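Bench notes, April – glue trials, Stiscombe chairs

Back on the loose chair joints this morning, and I'm still arguing with myself over hide glue. Coffee first, then the pot.

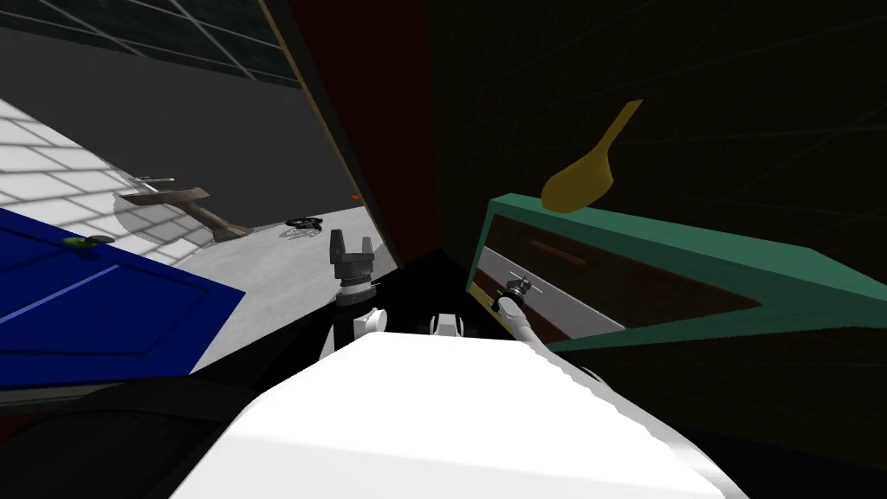

Batch two, 10:1 mix

Soaked the granules 40 minutes, which was plenty. Way too thin though! It ran straight out of the test joints and 3 of the 8 pulled apart by hand. The Bogale granules held better than the Zirkton ones (and smell worse, if that's possible).

Next

Thicker mix, warm the parts before gluing, leave the clamps on overnight. Whoever has the small strap clamp – please put it back on the hook, I need it for the back rails.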